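Motano 双席解说台使用评测：一个赛季后半程的记录

2023年8月

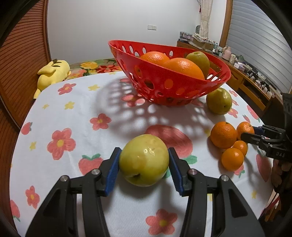
印花桌布与梨

机器型号与固件

评测对象是 Motano 双席解说台，标准版，带两个解说席位、一个场边记者回传口和一个导播通话口。固件从到手时的版本升级过一次，升级发生在五月，下文凡是升级前后表现不同的地方会单独注明。随箱附件包括外置电源、一根十米的多芯延长线、两副挂耳式耳机话筒、一只防尘罩和一本只有线路图的薄册子。耳机话筒是贴牌货，本文只在"附件"一节谈它，其余各节的测试都用我们自己的动圈耳机话筒完成。

使用环境是 Dursun 杯业余篮球联赛的现场直播。主要场地是 Gastness 体育馆，1978年建成，混凝土看台，金属屋面，没有做过吸声处理。比赛日观众不多，但馆内有鼓队，记录台的蜂鸣器挂在解说席正后方的墙上。我们在这里完成了30场直播，其中7场启用了场边记者，其余只有双人解说。解说员是 Daryna Dovhaniuk，搭档轮换；场边记者由 Győző Kerekes 担任；调音与通话由 Tuncay Akbulut 负责，我负责导播和本文的记录。

设备自费购买，没有和厂商联系过，固件问题走的是普通用户的工单。

为什么换

原来的方案是一台八路模拟小调音台，加两只单独的咳嗽开关，加一套对讲机改的导播通话。声音没有大毛病，麻烦在通话。对讲机的耳塞要和监听耳机同时戴，Daryna 左耳塞一个小耳塞，外面再扣耳罩，第三节以后就开始疼。咳嗽开关是自锁式的，搭档按下去忘了弹起来，两次整段暂停分析都没有声音，观众在评论区提醒之后我们才发现。

我们需要的功能很有限：两路话筒，每路独立静音，每席独立监听配比，导播能单独对任一席说话，场边记者能听到主解说并能被切入。专业转播用的解说单元都满足，价格超出一个业余联赛的承受范围。Motano 的价格是那一档的三分之一左右，功能表上逐项都有，这是选它的原因。

外观与结构

机身是折弯金属外壳，面板向使用者方向倾斜。倾角偏小，身高较高的解说员坐直时看不清中间一排指示灯，需要低头。我们在后沿垫了一条橡胶，问题解决，但橡胶条会挡住后部一小段散热孔，夏天使用时要留意位置。

面板左右对称，两席各占一半，中间是共用的总线指示和导播通话灯。每席有一个话筒开关、一个咳嗽键、一个回话键和四个旋钮。四个旋钮依次是自身话筒、搭档、节目返送、导播。旋钮带中点阻尼，转动力矩均匀，用到赛季末没有出现松动和杂音。旋钮帽颜色全部相同，靠丝印文字区分，馆内熄灯做入场仪式时完全看不见字。我们用彩色热缩管套了一圈，成本可以忽略，但这种事应该在出厂时做好。

按键是带灯的轻触开关，手感偏硬，行程短。话筒开关和咳嗽键的尺寸一样、间距很近，这一点我认为是整机最大的设计缺陷。解说员的视线在球场上，手是盲操作，两个键只能靠位置记忆。前三场里误触发生得很频繁，想咳嗽的人把话筒彻底关掉，松手以后话筒不恢复。后来在咳嗽键上贴了一粒凸点，误触基本消失。Pallano 的同类产品把咳嗽键做成一条长键，横在面板最前沿，手掌侧面就能压到，布局明显更合理。

后部接口全部是带锁的卡侬和网口，电源口带旋锁。接口之间的间距足够手指伸进去按锁扣。接地螺柱有，标识清楚。箱底四个脚垫附着力一般，在记录台那种光滑桌面上会滑，我们改用防滑垫。

话筒放大器

增益调节范围够用。动圈耳机话筒在正常解说音量下，增益放在中段偏上，底噪在馆内环境里听不到。赛前空馆录了一段静音，把电平推高后能听到均匀的嘶声，没有交流声，也没有数字电路常见的细碎啸叫。对篮球解说来说余量充足，对需要长时间安静的项目，比如台球或者射箭，建议先借机器试一试。

增益旋钮在机器底部，要用小螺丝刀调。厂商的意图应该是防止解说员自己乱动，这个逻辑我赞成。问题是机器摆好之后底部朝下，开赛前换搭档需要重新调增益，就得把整台机器连同线缆一起翻起来。Tuncay 的做法是给常驻搭档各记一个刻度，提前调好，临时来的嘉宾统一用中间值，再在主调音台上补偿。可以用，但不顺手。固件升级以后网页界面里多了一项数字微调，范围很窄，能解决一部分问题。

限幅器是出厂开启的，阈值固定。压哨球的时候 Daryna 的声音会顶到限幅，听感上是平滑地压住，没有破音，释放时间稍长，喊完之后紧接着的半句话会比正常音量低。这一点在回放里很明显，在直播当时多数观众大概注意不到。网页界面里可以关掉限幅，没有别的参数可调。我们最后选择保留。

串音测试的做法很简单：一席对着话筒持续说话，另一席话筒关闭，监听另一席的单独输出。关闭状态下听不到可辨的语音。两席都开启时，串音主要来自空气传播，和机器无关，取决于两人坐多近、话筒离嘴多近。

咳嗽键与静音逻辑

咳嗽键是按住静音、松开恢复，无声切换，没有咔嗒声。切换的瞬间做过多次录音检查，波形上有一个很短的淡出和淡入，处理得干净。

话筒开关可以在自锁、按住说话、以及远程控制三种方式中选择，通过底部拨码设置。我们用自锁。话筒打开时按键亮红灯，关闭时熄灭。要注意的是咳嗽键按住期间红灯仍然亮着，只是变暗，白天在窗边几乎分不清。升级以后改成了闪烁，好了很多。

回话键的逻辑比较讲究。按住回话键时，话筒从节目总线上断开，转到导播总线，松开后恢复。也就是说解说员可以在比赛进行中对我说一句"下一个暂停我要看三号机的回放"，观众听不到。升级前有一个错误：如果先按咳嗽键再按回话键，然后先松咳嗽键，话筒会短暂地同时送往两条总线。我们在直播中遇到过一次，搭档一句和比赛无关的抱怨播了出去，内容不严重。工单提交以后厂商确认了问题，五月的固件修正。修正后反复试过各种按键顺序，没有再出现。

没有升级固件的用户，请先升级再上直播。

监听与通话

每席耳机输出是立体声，各路信号可以在网页界面里指定送左耳、右耳或者居中。Daryna 的设置是左耳导播，右耳节目返送，搭档和自己居中。这样导播说话时她能凭方位立刻区分，不需要分辨内容是谁在讲。搭档们的习惯不一样，机器能保存每席的配置，数量上限是10组，对我们够用。

耳机放大器推力很足，鼓队全力敲打的时候仍有余量。这里要提醒一句，推力足意味着能推到伤耳朵的音量，面板上没有最大音量限制的机械止位，网页界面里有一个上限设置，出厂默认关闭。应该在第一次使用前打开。我们的上限是用一只普通声级计贴着耳罩粗测后定的，方法不严谨，只能算有胜于无。

导播插话时，节目返送会自动压低，压低的幅度可调。默认值压得太狠，解说员会误以为返送断了，Daryna 第一场就回头看过我几次。调到默认值的一半左右以后没有再提过。压低的起动速度够快，第一个字不会被盖住。

导播通话口是四线制，和我们手上的旧通话主机直接对接，只需要一根自制的转接线。册子里的线路图标得准确，焊接一次成功。没有通话主机的用户可以买厂商的桌面通话小盒，我们没有买，不作评价。

自听延时要单独说。解说员在耳机里听到自己的声音，如果有可感的延迟，会说得磕磕绊绊。这台机器的自听走模拟直通，没有经过数字处理，听不出延迟。限幅作用在直通之后，所以解说员自己听到的声音是没有限幅的。这就带来一个小副作用：她不知道自己已经顶到限幅了，只能由 Tuncay 提醒。面板上的电平灯只有三段，绿、黄、红，红灯对应的是前级过载，和限幅无关。希望以后的固件能把限幅状态也显示出来。

场边记者回传

这一部分是我最看重的，也是评价最复杂的。

业余联赛里场边记者常常被看作可有可无，摄像和解说都凑不齐的时候，先砍的就是这个位置。我们做了7场有记者的直播之后看法变了。暂停时教练换了谁、伤员是自己走回更衣室还是被扶着走，坐在解说席上看不到这些，Győző 站在底线旁边就能看到。三十秒的短连线，信息密度比解说席上两分钟的推测高得多。前提是连线要顺：切进来的时候不能有空白，记者要听得见问题，解说员要知道他准备好没有。

Motano 的回传口是一路卡侬输入加一路卡侬输出。输入接记者的无线接收机，输出送混合减自身的返送信号给记者的无线监听。混合减自身由机器内部完成，不需要在主调音台上另设一条母线，这给 Tuncay 省下不少事。返送里包含两位解说员和节目现场声，导播插话可选择是否加入。

记者的预备状态由一个触点信号表示，接在后部的小插座上。记者方面按下按钮，两席面板中间的黄灯亮起，解说员就知道可以交给他。问题在于触点是有线的。场边记者用的是无线话筒，要传这个触点只能另拉一根线，或者买厂商的无线附件。附件的价格接近主机的一半，我不认为合理。我们的办法是 Győző 举手，我在导播位看到以后手动触发这盏灯，触发口就在我手边。流程多一个人，出过一次差错，他举手是在给熟人打招呼，我把灯打亮了，Daryna 把话交过去，他愣了一下才开始讲。之后改为举起话筒才算数。

切入记者有两种方式，自动或者手动。自动方式靠语音门限判断，门限在安静的演播室里也许好用，在有鼓队的体育馆里完全不能用，鼓一敲门就开。手动方式由任一解说席按下中间的记者键，或者由导播远程切。我们全部用手动，由 Daryna 控制。记者键是两席共用的，位置在正中，误触没有发生过。

记者信号进来时，解说席话筒可以设置为自动压低。我建议关掉。连线中解说员常常要追问一句，自动压低会把追问的开头吃掉。关掉以后两人偶尔同时开口，这个靠人解决比靠机器解决更自然。

回传口的输入增益只有两挡，线路和话筒，没有连续调节。无线接收机的输出电平可调，所以对我们没有影响。使用固定电平输出设备的用户要先核对。

网络与网页界面

网口提供网页控制界面和网络音频流。网络音频流我们没有用，现场没有合适的交换机，也没有对应的接收设备，因此不写。

网页界面是简洁的单页，加载快，手机上可以操作，文字偏小。所有设置改动即时生效，没有确认步骤。直播过程中我误触过一次，把二席的节目返送从右耳改到了左耳，搭档摘下耳机检查，以为坏了。升级后加了锁定功能，锁定后需要长按才能改。锁定状态在断电后不保留，每次开机要重新锁，我把这一条写进了开播检查单。

界面没有密码，至少在我们拿到的两个固件版本上没有找到设置密码的地方。接在场馆的公共网络上等于对所有人开放。我们用一台独立的小路由器把它隔开。厂商对这个问题的工单回复是"已转交研发"，到写稿为止没有下文。

配置可以导出成文件，再导入恢复。试过一次完整的清空和导入，各项参数一致，只有设备名称没有恢复，需要手工填写。

供电与稳定性

外置电源是带旋锁的砖式适配器，线长偏短，放在桌面下方时会悬空，需要固定。机身温度在长时间工作后是温热，手放上去不烫。没有风扇，没有机械噪声。

主机还有一个备用直流输入，电压范围较宽，两路电源之间自动切换。我们接了一块摄像机电池做备份，赛前拔掉主电源测试，节目声音没有中断，网页界面断开后重新连接。有一场比赛中场馆跳过一次闸，灯灭，记录台的计时器也灭，解说声音一直在。直播画面当然没有了，因为编码器没有备份电源。后来给编码器也配了一块电池，这是题外话。

全部使用期间死机一次，发生在升级前，表现是网页界面无响应、面板灯不再更新，但音频通路正常，两席话筒、监听和通话都还能用，旋钮有效，按键无效。那时话筒都处于打开状态，所以坚持到了中场休息再重启。厂商没有给出原因。升级后没有再发生。一次死机的样本说明不了什么，我只能把它记在这里。

附件

随箱的耳机话筒不推荐用在直播里。头梁夹力过大，耳垫是薄海绵，隔声差，鼓队一响就要把音量推得很高。话筒是驻极体的，频响偏亮，近讲时喷音明显，防风罩容易掉。Kevser Yaman 有一场作为嘉宾上席，当天我们的备用耳机坏了一副，只好给她用随箱的，赛后听回放，她的声音和 Daryna 放在一起差别很大，需要在后期里削掉不少高频。作为训练、排练或者应急备件可以接受。

延长线质量不错，外皮柔软，低温下也能盘平。插头锁扣偏紧，新的时候要两只手。长度对 Gastness 的布局刚好，从解说席到调音位沿看台边走线，余下一小圈。更大的场馆要另买，多芯线是厂商自己的针脚定义，普通线材不能替代。

防尘罩能罩住机器，仅此而已。没有搬运箱。我们用一只旧的摄像机铝箱，内衬自己切。经常外出的队伍应该把箱子的费用计算进去。

册子只有线路图，没有操作说明。操作说明要到网站下载，英文，编写水平尚可，但还停留在旧固件，升级后新增的锁定和数字微调都没有写。

和 Pallano 的对比

Pallano 的双席机是从邻近的一个手球俱乐部借来的，İlker Gezer 在那边做转播，他把机器借给我们用了两场，所以对比只限于这两场的感受，没有做同条件的仪器测量。

话筒放大器方面，两者听不出有意义的差别。Pallano 的增益旋钮在后面板，带护圈，调起来方便得多。限幅释放更快，喊完之后音量恢复自然。

按键布局 Pallano 胜出，咳嗽长键前面已经说过。旋钮方面 Motano 更好，Pallano 的旋钮阻尼太轻，袖子蹭到就会走位。

通话方面 Motano 明显占优。Pallano 的导播通话和节目返送不能分耳朵，只能混合，导播插话时的压低幅度也不能调。对习惯在耳朵里听很多指令的解说员，这一项可能就足以决定购买。

场边记者方面，Pallano 没有混合减自身功能，要在外部调音台上做。有经验的调音师不成问题，人手紧张的队伍会觉得吃力。

供电方面 Pallano 没有备用输入。

价格上 Pallano 便宜一些，差价大致等于一副像样的耳机话筒。

İlker 的意见和我不同，他认为手球节奏快，场边连线用得少，咳嗽键和限幅比什么都重要，所以继续用 Pallano。从他的需求出发，我没有理由反对。

安装时需要注意的几处

幻象供电开关和增益一样在底部，每席独立。接动圈话筒时应关闭，出厂状态是打开。接平衡动圈通常不会损坏，但如果转接线焊错，就有风险，先关再接。

一席和二席的耳机口定义相同，可以对调。但配置是跟着席位走的，不跟着人走。搭档换座位以后要把配置重新调出来。

接地。Gastness 的记录台插座和调音位插座不在同一条回路上，第一次接好以后节目总线里有交流声。断开机器与调音台之间一端的屏蔽层后消失。机器本身输出是变压器隔离还是电子平衡，说明书没有写，我也没有拆机。从交流声的表现看，应该是后者，不敢确定。

现场声话筒不要放在解说席所在的桌子上。按键偏硬，按下去的力会传到桌面，现场声里能听到闷响。我们把现场声话筒移到看台栏杆上，闷响没有了，球鞋摩擦地板的声音也更清楚。

开播检查单附在下面，是我们自己的顺序，别的场馆要按情况改。

底部拨码核对，幻象供电关闭。
主电源接入并旋紧，备用电池接入。
拔主电源一次，确认不断音，再接回。
网页界面调出当日解说员配置。
耳机音量上限确认打开。
两席依次试话筒、咳嗽键、回话键。
导播分别呼叫一席、二席，确认左右耳方位。
记者试音，确认返送里听不到自己。
黄灯触发一次。
网页界面锁定。

评分

话筒放大器：良好。底噪满足需要，限幅释放偏慢。
监听与通话：优秀。这一档价位里没有用过更好的。
操作布局：及格。咳嗽键与话筒键过近，旋钮帽无颜色区分，底部调节不便。
场边记者功能：良好。混合减自身很实用，无线触点附件定价过高。
网络界面：及格。锁定功能补上了，没有密码。
可靠性：良好，以升级后的固件为准。
附件：较差，延长线除外。

适合的对象是有固定解说员、有专人调音、需要导播和场边记者配合的小型转播队伍。只有一个人解说、自己兼做推流的情况，用不到它的大部分功能，一只带物理静音开关的耳机话筒加一块声卡就够了。

下赛季继续使用。还没有决定的是要不要再买一台二手的做客场机，Tuncay 倾向于买，我想先等厂商对密码工单的答复。

补充：有读者问凸点用的是什么。是家电遥控器和键盘上用的透明硅胶粒，背胶，直径小于按键即可。贴之前用酒精擦一遍键帽，贴完放一夜再用。我们贴的那两粒到现在没有脱落。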